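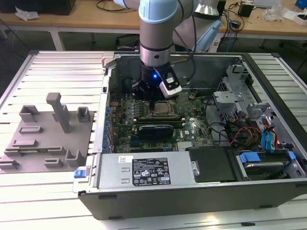

One of the donated towers, open on its side with the graphics card and hard drive still in.

Skimoseck desktop reuse, progress report to the Pranley fund
April 24, 2019

Hello all! You asked for something short and readable this time (point taken, the last one had nine pages of spreadsheet), so I'm going to tell you how the work on the old desktops is going and put the money part near the end.

The pallet from Verstraete came in March with 13 towers on it, which is more than they had promised us. They're office machines, pretty dusty, a few with asset tags still stuck on and one with a sandwich bag of mystery screws taped to the lid. As of this week 7 have been opened and gone through from end to end. Of those, 5 are good to go back out once they have fresh drives, and the other 2 are parts machines. I had hoped to be through the whole pallet by now, but I'd budgeted an hour per tower and that was wildly optimistic.

Most of the extra time goes into the cables. Every one of these cases has the same fat bundle of power and data leads running past the drive bays, and if you yank it out of the way you pull something loose that you then spend half an afternoon looking for. So we've slowed down. The tower goes on its side, panel off, and before anything is unplugged we write down what goes where on the job sheet. It feels fussy for the first few and then you're so glad you did it.
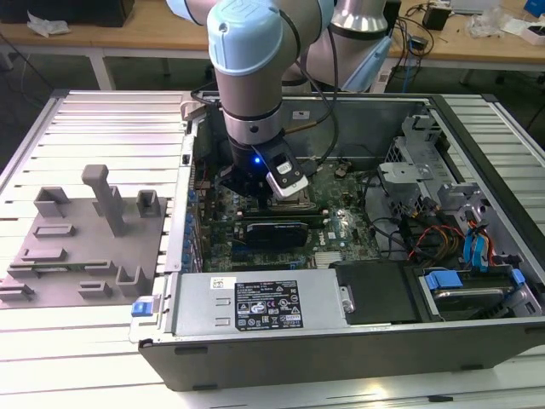 The drives are the easy part, I'm happy to say. They sit in blue plastic rails, so once the leads are off it's squeeze and slide, no screwdriver at all. Each one gets a number on masking tape that matches its case and goes in the lockbox until it's wiped. I know data was the big worry at your end when you approved the grant, so to be clear: no drive leaves the workshop unwiped, and any that fail the wipe get drilled. The log is in the shared folder if you'd like to look through it.

Power supplies we test before we trust. One was dead on arrival and another had a fan that sounded like a coffee grinder, so both have gone to the recycler in Pallell. Graphics cards stay put if they work. They're small, low cards and nobody is going to play anything fancy on them, but they run a second monitor fine and the schools like that.

Processors and memory are where I'd like to spend more care than I planned. The old thermal paste has turned to chalk in a few of them, and cleaning it off properly means lifting the processor out and not breathing too hard while you do it. We've settled on one job at a time: memory out and tested, then the processor, then fresh paste, then everything back in before the next case gets opened. I tried doing several cases at once and ended up with a tray of memory sticks and no idea whose they were. Never again!

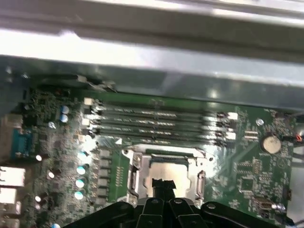

One of the schools on our waiting list wrote to ask whether they could have their machines with more memory, even if it meant waiting longer, as their pupils keep a dozen tabs open and the old ones grind to a halt. I said yes, if the parts machines can supply it. They also wondered if older pupils could come and watch a tower being rebuilt, and I'd love to do that before summer.

Money, then. We're under on tools and over on drives. I bought the drives in one batch to get the better price, and the invoice is attached. I'd like to move what's left in the tools line over to thermal paste, wipes and a second anti-static mat, if that's all right with you. Nothing extra is needed from Pranley this round.

Next up are the remaining towers, then keyboards and mice, which are a whole grubby subject of their own. Please let me know about the tools line when you get a minute, and I'll put the mat order in that same day.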